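Harnora in May: is the long walk worth the long drive?

Every spring the brochures arrive at the Wonport walking club and every spring at least one of them promises somewhere "undiscovered". This year it was the Harnora ridge, sold as an eight-day trek by a company called Vasilakis. The price went up by £125 between the first leaflet and the second, with the word "premium" added and, as far as I could tell, nothing else.

I went anyway. I had the leave to use up, and members keep asking whether these guided treks are any better than buying a map and a bus ticket. My answer is that it depends how much you like being told when to eat.

Let's start with the drive. The leaflet says the trailhead is "a scenic transfer" from the airport. The transfer was 492 kilometres, most of it behind lorries, and it took up the whole of the first day. That day is counted as one of your eight. So is the last one, when you do it all again the other way. What you are buying is six days of walking, and on ours one of the six was a "cultural rest day" in Lestosa, a pleasant enough village with one café and a shop that sold batteries, tinned peaches and rope.

The walking itself is good. I'll say that plainly, as the rest of this may sound sour. From the second camp the path climbs through juniper on to a broad, stony shoulder, and for a whole morning you have drops on both sides and a wind that makes talking pointless. The high point is 2,527 metres by the map, though the leaflet rounds it up to "nearly 3,000", which is cheeky. Anyone who has managed a full day in the Lakes in poor weather could do it. There is no scrambling, whatever the grading says, and the one fixed chain is there to help with a muddy bank.
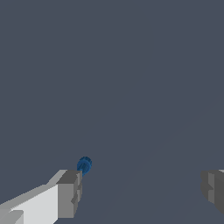
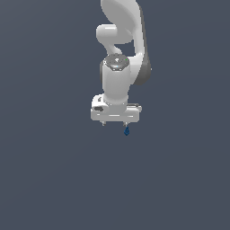
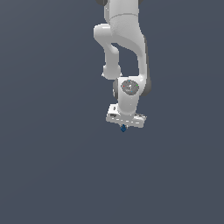
Issue 125

Camps are where I began to wonder where the money goes. Tents are carried up by mule and are already standing when you get in, and I won't pretend I didn't enjoy that. But they were old tents. Mine had a zip that needed two hands and some bad language, and the groundsheet had been patched with tape. The food was plentiful and brown. Vegetarians got the same stew with the meat lifted out, and when one of our party queried this she was given a boiled egg.

Then there is the matter of "small groups". We were 14 at the airport, and on the ridge we shared a camp with a second party from the same company who had been promised the same solitude. The toilets, both of them, were a hole and a slightly deeper hole. I don't mind that in the hills. I do mind reading about "comfort facilities" beforehand.

Is it an expedition? The leaflet uses the word on nearly every page. There is a phone signal on the ridge, better than the one I get at home, and on the fourth day we were overtaken by a man in sandals taking a goat to his cousin's. An expedition, to my mind, needs some doubt about whether you'll get there. The only doubt we had was over the minibus, which was over two hours late to fetch us.

Against all that, the guides were first-rate. They knew the ground and the weather, and they turned us back from the north spur when cloud came in, with no fuss and no apology. Half the party grumbled. I thought it was the best decision of the week. If you are unsure of your navigation, or you'd be going alone, that sort of judgement is worth paying for, and I would not put anyone off on those grounds.

If you can read a map, though, look hard at doing it yourself. There is a public bus as far as Lestosa (slow, cheap, bring a cushion) and rooms to let above the café. From there the ridge can be walked as an out-and-back with two nights in a tent. Water is the problem. I saw only one reliable spring above the juniper, and by late summer I would not bet on that either. Gas canisters are not sold in the village, so sort those out before you leave the city.

A few practical points for anyone still tempted. Take a warmer sleeping bag than the kit list says. Ignore the suggested "evening wear". Check what the insurance covers on mules, as mine turned out to cover horses only. And ask the company, in writing, how many days you will spend on your feet.

I have the map and the bus times and will bring both to the next club meeting on June 8, 2024. Please don't walk off with the map, it was hard to get.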